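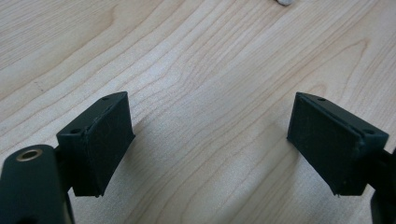

Trikura is hiring demonstrators - part time, Clodley site

Posted September 12, 2020

We need people to pick things up and put them down again, a great many times, while a camera records it. The recordings go to a learning system that is supposed to work out how to do the same jobs with an arm. Whether it will is an open question, and you should know before you apply that the person writing this ad is not convinced. The work is paid either way.

What the job is

You will hold a gripper in one hand. It has two fingers that open and close, and a camera that sees what the fingers see. You carry out a short task at a table with it, such as moving a cup onto a saucer or putting a spoon in a tray. Then you put everything back somewhere a little different and do it again. One run from start to finish is what we call an example. The target for this round is 2000 examples, shared among everyone we take on.

There is no coding in this job and no robot to drive. You may have read articles about people "teaching robots" that make it sound like raising a puppy. It is closer to shelving books. You will get no reaction from the system and you won't see it learn anything during your shift, as training happens later, on machines in another building.

Why we are asking for people at all

The project is called Trurka. An earlier version was trained on recordings made by our own engineers, and it did well on the tasks as our engineers did them. Move the cup to the other side of the table and it reached for where the cup used to be. There are several theories in the office as to why. The popular one is that all the examples came from a few people with the same habits, working in the same spot, and that more hands and more variety will fix it. The other theory is that variety alone won't fix it and we will end up with a bigger pile of recordings and the same problem. This round is meant to tell us which. I lean toward the second, but I have been wrong about this project before, and I would sooner have the data than the argument.

What we want from you

Patience, first. The runs are short and there are a lot of them.

Ordinary movements. We don't want you to be graceful or fast. If you would normally nudge a bowl before lifting it, nudge it. People who try to move "like a robot" give us recordings we can't use.

Honest marking. After every run you press one of two buttons, good or bad. If you dropped the thing, it was bad. If you got it there but had to grab it three times, the instruction sheet says what to do, and we will ask you to follow the sheet even when you disagree with it. Please do tell us when you disagree. Parts of that sheet were written in a hurry.

You need to be 18 or over, allowed to work in the United States, and able to hold a light tool at table height for a few minutes at a stretch. Left-handed people are very welcome, as the last set of recordings had hardly any. Experience with robots is not required and in my view makes little difference. Steady work in a kitchen, a sewing room or a repair shop is worth more to us, so mention it if you have it.

Hours and pay

Shifts are 2 hours, mornings or afternoons, Monday to Friday. You can take one shift a day and no more. We tried longer ones and the recordings from the end of the day were sloppy. There is a break in the middle of each shift and you are paid for it.

Pay is hourly. It is not tied to how many examples you make, and it does not drop if many of yours are marked bad. We had a long discussion about paying by the piece and decided against it - people paid by the piece rush, and then the system learns to rush. The current rate is on the application form, along with travel money for anyone coming from outside Clodley.

The work runs until the target is met. I can't promise anything after that. If the results are poor there may be another round, and if they are good there may be another round, but neither has been budgeted.

What gets recorded

The camera on the gripper points at the table and the fingers. Your hands and sleeves may show up now and then, and your face should not. If it does, tell us and we will delete that run. Sound is not kept. The recordings are stored under a number in place of your name, and you can ask for yours to be removed up to the day training starts. After that we can take out the files but we can't make a trained system forget them, and I would be suspicious of any company that told you it could.

The recordings will be shared with Ackroyd, who are building the arm. They get the video and the good or bad mark. They do not get your application.

On site

Tables are set well apart, one person to each. Masks are required indoors. Grippers and objects are wiped down between shifts. If you feel unwell, stay home and we will move your shift, with no questions and no form.

How to apply

Fill in the form on the Trikura jobs page and choose "Trurka demonstrator, Clodley" from the list. There is no need for a cover letter. There is one box that asks why you are interested, and "I need the hours" is a perfectly good answer.

Everyone we think might suit will be invited to a paid trial shift in September. You will be shown the gripper, given some time to get used to it, and asked to do a set of runs. Some people find out in the first half hour that they can't stand it. They are paid for the full trial and can leave when they like.

If you have doubts about whether any of this is worth doing, bring them along to the trial. We keep a list of objections next to the instruction sheet, and there is still room on the page.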